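How to Clear and Wipe Down a Small Round Table
By Benedita Leitão

A round table by the window ends up holding everything. Snacks get left on it, then a plate, then the towel somebody used for a spill, and by late afternoon there is no room for a cup. I have a white one on the 2nd floor of a building in Umthorpe, and white shows every crumb. The whole job takes around 10 minutes.

What you need
A sponge
A dry towel
A second cloth for damp wiping
A bowl of warm water with a few drops of dish soap
A bag for trash

Step 1. Deal with the food first
Go through any snack bags before you touch anything else. Throw out empty wrappers and torn packaging. Anything still sealed goes back in the cupboard. If a bag has been opened, fold the top over twice and clip it, or tip what is left into a jar with a lid.

Step 2. Lift the plate and shake it out
Carry plates to the kitchen with whatever is sitting on them. Paper plates go in the trash if they are greasy. I keep one clean plate back to park the sponge on while I work, so it doesn't leave a ring on the tabletop.

Step 3. Move the big items last
Boxes and anything else with a flat bottom collect crumbs along their edges. Pick them up, don't slide them – grit under a box will scratch a glossy top. Wipe the underside before it goes back.

Step 4. Wipe from the middle out
On a square table you can work in rows. On a round one, start in the center and go around in widening circles until you reach the rim. Wring the sponge well first. Finish by running the damp cloth along the edge and just underneath it, where sticky fingers go.

Step 5. Dry it
Use the towel opened out flat. Bunched up, it leaves streaks, and in low sun you will see all of them. Check the chair arms while you have the towel in your hand. Ours are light wood and they get sticky too.

Step 6. Wash the cloths
Rinse the sponge, squeeze it and stand it on its side. Stained towels can soak in cold water for an hour before they go in the machine.

The round table by the window, with a towel at the front: 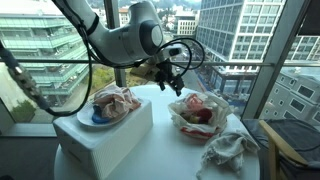
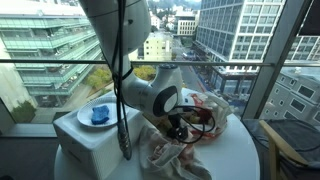
Can I use glass cleaner on a white tabletop?
It depends on the finish. Glass cleaner is usually fine on glass or glazed surfaces, but it can dull paint and some lacquers, so test a spot near the rim and let it dry before you do the rest. Soap and water is what I use at home.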